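List: flirevholm-laundry
Date: September 27, 2025
Subject: Re: Number 1 and number 1 (labels, door checks, basket position)

Replying on list since the question affects all three houses. The subject line is kept for the archive.

The numbering in the Flirevholm room runs separately for washers and dryers. Each series starts at 1. A ticket reading "machine 1 stopped" therefore identifies two machines, and the ticket form has no field to separate them. The number is the large character on the white label at the upper left of the front panel. The type is in the smaller characters over it, and people read the number first. 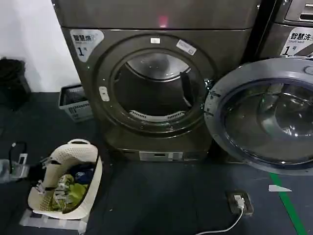

Prydderch desk wrote:

> We had two tickets in April for "1, does not start" and closed both
> against the washer. One of them should have gone to the dryer. The
> resident had loaded wet towels, paid through Grostano, and the
> credit went to the other machine. We refunded it by hand.
>
> Three questions before we change anything here:
>
> a) Does Flirevholm intend to renumber, or only relabel?
> b) Is there a written check for an open machine before a load goes
> in? Ours is verbal and differs by shift.
> c) Where do baskets go while a door is open? We measured the aisle
> and a fully open door takes most of the width.
>
> We would like to adopt whatever you use if it fits on one sheet.

Answers in order.

(a) No renumbering. Grostano ties each payment code to the existing number, and a change means reissuing every code and reprinting the sheet in each stairwell. We will add a letter: W1 for the washer, D1 for the dryer, and so on down the row. The existing labels stay. They read 智慧洗 for wash and 智慧烘 for dry, and the wash label also has "Smart wash" in small English text. The second character after 智 is the same on both, so the third is the only one that carries the type. Residents who do not read Chinese tend to miss it, and the English line is too small to read from the doorway. The added letter will be a separate sticker to the left of the number, black on white.

(b) Text of the check follows. It takes under a minute and applies to either type of machine. Comments to the list before it goes to print, please.

1. Confirm the type.
Read the whole label, including the small line. Write W or D on the ticket or log sheet before the number.

2. Open the door to its stop.
Pull from the side away from the hinge. Do not hang clothing on the door or lean on it while sorting. If the door swings back without being touched, log it as "hinge" and move on to the next machine.

3. Check the drum by eye.
Look to the back panel, then along the lower rim, then behind each lifter. The lifters are the raised blocks on the drum wall. Socks collect on the far side of them and can't be seen from a standing position, so bend down. Turn the drum by hand one full turn. It should move freely and make no scraping sound.

4. Check the glass and the seal.
The glass is domed and projects well past its ring. Small items stick to the inside face and along the seal line where the two meet. Wipe with a damp cloth only. The Plundetti spray that was in the cupboard until spring leaves a film and has been withdrawn from all three houses. 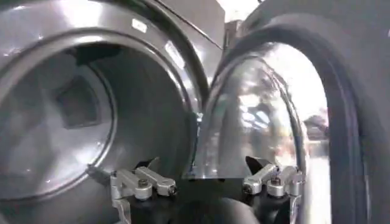
5. Leave the stickers on the rim.
There is a small white rectangular one at the top of the opening. Several were peeled in other rooms during cleaning. If one is loose, log it and leave it in place.

6. Load.
Maximum 9 kg in a washer. For a dryer use the same figure, weighed dry. A load that has to be pushed in with the knee is over the limit regardless of what the scale says.

7. Close the door and wait for the click before paying.
Grostano starts the timer at payment. If the latch has not engaged, the cycle does not start and the timer still runs down.

That is the whole sheet. It fits on one side at 20 point if steps 3 and 4 share a box.

(c) The basket goes on the floor on the side away from the hinge, close to the cabinet. On these machines the door opens to the right, so that means the left. With dryer 1 open, its door stands in front of part of washer 1, and a basket placed on the right ends up under the glass. We tried it on the right for a week and people caught the rim of the basket with the door. The left also gives a shorter reach into the drum.

The oval cream-white baskets with the small holes are the ones to keep. They drain, and they fit between the machine and the wall line without turning. The square ones should go back to the storage room.

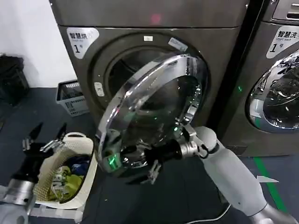
Log sheet, columns

Type (W or D)
Number
Time opened
Item found, if any
Door or hinge remark
Initials

Please drop the "general condition" column. It was filled in with "ok" on every line we checked and tells us nothing.

Cost

The letter stickers come in rolls of 2,000, which is far more than the three houses can use. Flirevholm will order one roll and send a strip to each desk with the internal mail. Prydderch does not need to order separately. The invoice will be split by number of machines, as with the drain hoses.

Open items

Grostano has been asked for a type field on the payment screen. Their reply was that the field exists but is hidden for sites that share one number series. Ours does not, so the setting is wrong and they have a ticket for it. Until it is changed, refunds between W1 and D1 still have to be made by hand at the desk.

If Prydderch wants the sheet with its own door widths on it, send the measurements with the door at its stop, taken from the front of the cabinet to the outermost point of the ring.

Flirevholm desk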